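로봇 셀 운용·정비 게시판 > 시뮬레이션 셀 > 설정 및 보정

제목: 탁상 조작 셀 손목 오프셋 재보정 및 접촉 파라미터 표준값 제안 (의견 요청)

작성자: Quang Hà
분류: 설정 변경 협의
상태: 검토 중

안녕하십니까. 시뮬레이션 탁상 셀 관리를 맡고 있는 Quang Hà입니다.

9월 장면 파일 갱신 이후 해당 셀에서 그릇류 접근 자세가 일정하게 어긋난다는 보고가 세 건 접수되었습니다. 확인 결과 물체 모델에는 변경 사항이 없었으며, 손목 플랜지와 다지 핸드 사이의 고정 변환값이 이전 버전으로 되돌아가 있었습니다. 갱신 작업 시 Hetier 설정 묶음을 통째로 덮어쓰면서 발생한 것으로 판단합니다.

이에 따라 다음과 같이 조치하고자 합니다.

1. 손목-핸드 변환값을 갱신 이전의 보정값으로 복원합니다.
2. 손바닥을 아래로 향한 대기 자세를 기준 자세로 등록하고, 장면을 불러올 때마다 해당 자세에서 오차를 기록합니다.
3. 접촉 계산의 반복 횟수를 현행 30에서 65로 상향합니다.
4. 관절 한계값 파일은 Olia 저장소의 것을 유일한 원본으로 하고, 셀별 사본은 삭제합니다.

3항은 손가락 끝이 얇은 테두리에 닿을 때 발생하는 떨림을 줄이기 위한 것입니다. 시험 114회 중 떨림으로 중단된 경우가 6회 있었고, 모두 그릇 또는 접시의 가장자리에서 발생하였습니다.

기준 자세는 핸드를 꽃무늬 계열의 얕은 그릇 위에 둔 상태로 잡았습니다. 서랍장과 접시, 버너 판 등 나머지 물체의 배치는 변경하지 않으며, 오른쪽의 목재 여닫이함도 덮개를 연 상태로 고정합니다. 보정 중에는 어떤 물체도 움직이지 않는 것을 원칙으로 합니다.

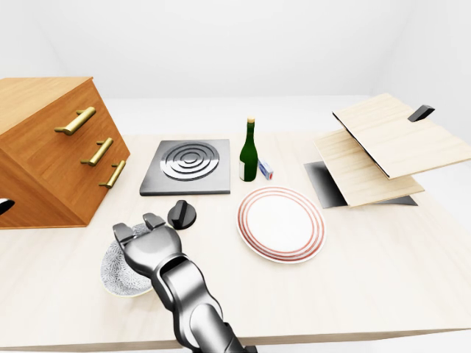 Myroslav Lysenko는 1항과 4항에는 동의하나 3항은 보류해야 한다는 의견을 회신하였습니다. 반복 횟수를 올리면 떨림은 줄어들 수 있으나, 변환값이 틀린 상태에서 얻은 시험 결과를 근거로 접촉 파라미터까지 변경하면 원인을 구분할 수 없게 된다는 것입니다. 아래에 회신 전문을 옮깁니다.

작성자: Myroslav Lysenko

제안 내용 잘 읽었습니다. 114회 시험은 변환값 복원 이전에 수행된 것으로 이해합니다. 그렇다면 중단된 6회는 손가락이 잘못된 깊이로 테두리에 진입한 결과일 가능성이 있습니다. 1항만 먼저 적용하고 동일한 조건으로 시험을 반복하여 주시기 바랍니다. 그 결과에서도 떨림이 남는다면 3항에 반대하지 않겠습니다.

아울러 반복 횟수 65의 산출 근거가 본문에 없습니다. 중간값에 대한 시험 기록이 있다면 첨부를 요청드립니다.

작성자: Sorcha Conneely

저는 3항을 함께 적용하는 쪽에 찬성합니다. 같은 증상이 갱신 이전에도 있었습니다. 당시에는 변환값이 정상이었고, 접시 테두리에서 검지와 엄지가 동시에 접촉할 때 재현되었습니다. 당직 기록에 남겨 두었으니 참고하시기 바랍니다.

다만 4항에는 이견이 있습니다. 셀별 사본을 삭제하면 Olia 저장소에 접속할 수 없을 때 셀을 기동할 수 없습니다. 읽기 전용 사본을 두고, 기동 시 원본과 대조하여 불일치하면 경고를 내는 방식이 적절하다고 봅니다.

작성자: Quang Hà

두 분 의견에 감사드립니다.

Myroslav Lysenko 님께: 시험이 복원 이전에 수행된 것이 맞습니다. 65라는 값은 Rilus 셀에서 사용 중인 값을 그대로 가져온 것이며, 중간값 시험은 하지 않았습니다. 이 부분은 제 불찰입니다.

Sorcha Conneely 님께: 4항은 제안하신 방식으로 수정하겠습니다. 갱신 이전 기록은 확인하였으나 당시의 시간 간격 설정이 적혀 있지 않습니다. 현재 설정과 동일하였는지 알려 주시면 감사하겠습니다.

작성자: Sorcha Conneely

시간 간격은 현재와 달랐습니다. 당시 값이 더 컸습니다. 따라서 직접 비교하기는 어렵다는 점을 인정합니다. 그럼에도 얇은 테두리 접촉이 이 셀의 취약점이라는 의견에는 변함이 없습니다.

작성자: Tumelo Zulu

계산 부하에 관하여 한 가지 말씀드립니다. Rilus 셀은 두 손가락 그리퍼를 사용하므로 접촉점 수가 적습니다. 다지 핸드를 쓰는 이 셀에 같은 값을 적용하면 부하가 그보다 크게 증가합니다. 야간 일괄 실행이 오전 7시 이전에 끝나지 않으면 Rostami 작업 대기열이 밀리게 되니, 적용 전에 한 차례 부하 측정을 해 주시기 바랍니다.

또한 대기 자세 오차 기록은 파일 하나에 계속 덧붙이지 마시고 장면 버전별로 분리하여 주십시오. 지난번 조사 때 어느 버전의 기록인지 구분하는 데 하루가 걸렸습니다.

작성자: Gearóid Ní Chonaill

보정 절차에 관하여 질의드립니다. 기준 자세를 그릇 위 한 곳으로만 정하면 손목 회전 방향의 오차는 거의 드러나지 않습니다. 위치 오차만 맞고 회전 오차가 남아 있어도 통과 판정이 나올 수 있습니다. 접시 위에 두 번째 기준 자세를 추가하되, 손목을 회전시킨 상태로 등록할 것을 제안합니다.

작성자: Myroslav Lysenko

Gearóid Ní Chonaill 님의 제안에 동의합니다. 다만 두 번째 자세에서 팔꿈치가 관절 한계에 가까워지지 않는지 먼저 확인이 필요합니다. 한계 근처에서는 제어 오차가 보정 오차와 섞입니다.

작성자: Quang Hà

지금까지의 논의를 반영하여 제안을 다음과 같이 수정합니다.

1항: 원안대로 즉시 적용합니다.
2항: 그릇 위와 접시 위의 두 자세를 기준으로 하고, 후자는 손목을 회전시켜 등록합니다. 관절 여유를 확인한 뒤 확정하며, 기록은 장면 버전별로 분리합니다.
3항: 보류합니다. 1항 적용 후 114회 시험을 동일한 조건으로 반복하고, 필요한 경우 중간값을 포함하여 부하를 함께 측정합니다.
4항: 셀별 읽기 전용 사본을 유지하고 기동 시 대조합니다.

복원 작업은 오후 6시 이후 일괄 실행 대기열을 정지한 상태에서 진행할 예정입니다. 작업 중에는 해당 셀의 장면 파일을 열지 않도록 협조하여 주시기 바랍니다.

작성자: Tumelo Zulu

대기열 정지 권한을 부여하였습니다. 작업이 끝나면 이 글에 회신으로 남겨 주십시오.

작성자: Sorcha Conneely

3항 보류 결정은 수용하겠습니다. 다만 반복 시험에서 중단이 발생하면 횟수만 적지 마시고 접촉한 손가락과 테두리 위치를 함께 기록하여 주시기 바랍니다. 갱신 이전 기록과 대조하는 작업은 제가 맡겠습니다.

작성자: Quang Hà

1항 적용을 완료하였습니다. 변환값은 복원 전후의 파일을 모두 보관하였고, 대기열은 다시 가동 중입니다. 두 번째 기준 자세의 관절 여유는 아직 확인하지 못하였으며, 반복 시험 결과는 별도의 글로 게시하겠습니다.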